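Braided stretch belts with jeans – sizing and wear

Forum: Clothing Basics > Belts and Accessories

hollis_creek
I've been wearing leather belts my whole life and I'm thinking about changing over to the braided stretch kind for everyday jeans and denim shorts. I sit most of the day and a leather belt digs in by the afternoon. My questions are about sizing, since there are no holes, and whether they hold up. The one I'm looking at is a brown Prilleo. Type of thing I mean, with denim:

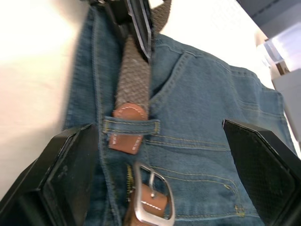
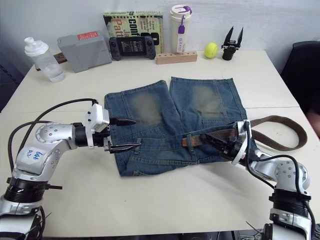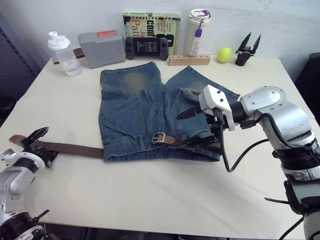
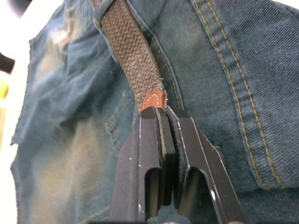
I normally wear a 36 in leather and my jeans are a 34 waist. The Prilleo chart only says M, L and XL. The store says to go by pant size, and a review says to go one up. Which is it?

tannerbob
Go by pant size plus two inches, same as leather, then look up which letter that falls in. For you that's 36, and in most brands 36 is an L. Don't size up past that. A stretch belt that's too long leaves you with a tail flapping around past the second loop, and you can't cut it down like a strap of leather because the braid comes apart.

Inger Vídalín
I disagree with tannerbob on sizing. Braided stretch belts should be bought at your pant size or even a little under. The elastic gives you several inches. If you buy it at your leather size you'll be pulling it tighter and tighter within a year, and the tail gets longer every time. I've had four Kováčik belts and the two I bought small are the two I still wear.

tannerbob
If you buy it small it's under tension all day. That's what kills the elastic. A stretch belt should be close to relaxed when you're standing and only give when you sit down.

Inger Vídalín
Mine are under tension all day and they're fine. The ones that died were the loose ones, and they died at the prong, not in the elastic.

pdx_mender
I do clothing repairs and I see a lot of these, so a few notes.

The prong damages the braid more than stretch does. People push it through the same spot every day and the cords around it start to fuzz, then break. Move it over one gap every few weeks. You have the whole length to choose from, so use it.

Second weak point is where the leather end is sewn to the braid. On cheap ones there's a single line of stitching and the elastic pulls out of the leather. I can resew it if the leather isn't torn. I charge $7 for that and it takes a few minutes on the machine. If the leather has torn along the holes, I don't bother and I tell the customer so.

Fuzz along the edges is only cosmetic. Trim it with small scissors. Don't burn it off with a lighter, the elastic melts and then you have a hard spot.

hollis_creek
Thanks, that helps. Can they be washed? I forget belts in shorts all the time.

pdx_mender
Cool water by hand, lay flat to dry. Keep it out of the dryer. Heat is what ruins elastic. The leather parts will stiffen after a wash, so put a little conditioner on them.

Eetu Lappalainen
I left an Alteck belt in a pair of jeans and it went through a full wash and dry. It came out wavy and never went flat again. The leather tip curled up as well. Take the belt out before the jeans go in the hamper, then you can't forget.

On the size question I'm with tannerbob. I'm a 34 too and I wear an L. The tail reaches the first loop past the buckle.

quarry58
Has anyone compared the Prilleo to the Lendeo? The Lendeo is cotton over elastic and the other one is polyester. I've worn the Lendeo since August and the cotton has picked up color from my dark jeans. On brown I doubt you'd notice, but mine is tan and there's a blue stripe along the inside.

Inger Vídalín
Cotton picks up dye, yes. Polyester much less. But cotton grips the prong better. My polyester one slips about a gap by lunch.

tannerbob
It slips because it's too small and it's pulling.

Inger Vídalín
It slips when it's loose as well. We can leave it there.

quarry58
One more thing for hollis_creek – check the width against your loops. The Lendeo is an inch and three eighths and goes through everything I own. Some of the wider braided ones bunch up in the loops on shorts, and the buckle end is a fight to get through.

hollis_creek
Measured my loops and they're fine up to an inch and a half. I went to the store on Thursday and tried both the M and the L. The M worked but I could feel it when I sat down, so I bought the L. The tail goes just past the first loop. I'll move the prong around like pdx_mender said and post again if it starts to sag.

pdx_mender
Good. Hang it by the buckle when you're not wearing it, or roll it loosely in a drawer. Either one is fine.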